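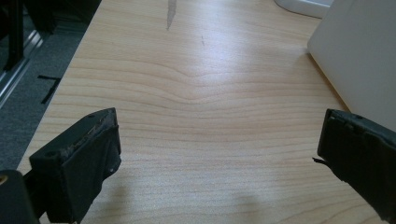 Pale wood, with a wave in the grain

Every reenactor I know saves for a second sword. I say buy a spear! I've carried mine through two seasons at Kanbridge and I still grin when I pick it up. The head cost me 117 dollars from Fikico, the ash shaft a good deal less, and no sword I've owned has taught me so much about distance. 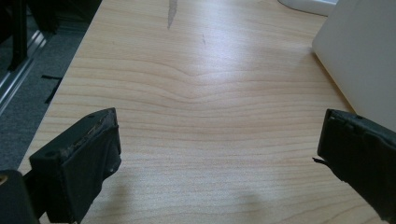 The shaft deserves as much love as the head, and people rush it. Go through the whole rack and sight down each pole – I mean each one. You want grain that runs straight from butt to socket. A dip like the one in the middle of that desk, where the lines sag and then level out again, looks lovely on furniture, but I'd put it back if I saw it on a pole. 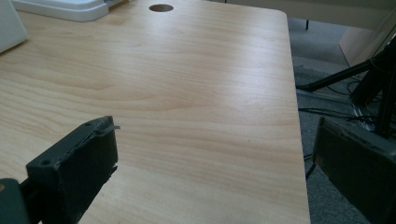
And please, leave it long. Mine is just over 6 feet and I wish I'd gone longer. Woldemariam sells theirs uncut, bless them, and you can always saw a bit off later.
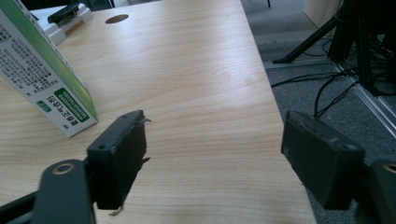

But the sword is the fun part

Is it? Go to the Nakthorpe muster in June, stand in a line with 300 people and lower your points together. I get goosebumps every time, and I've never had that from a scabbard.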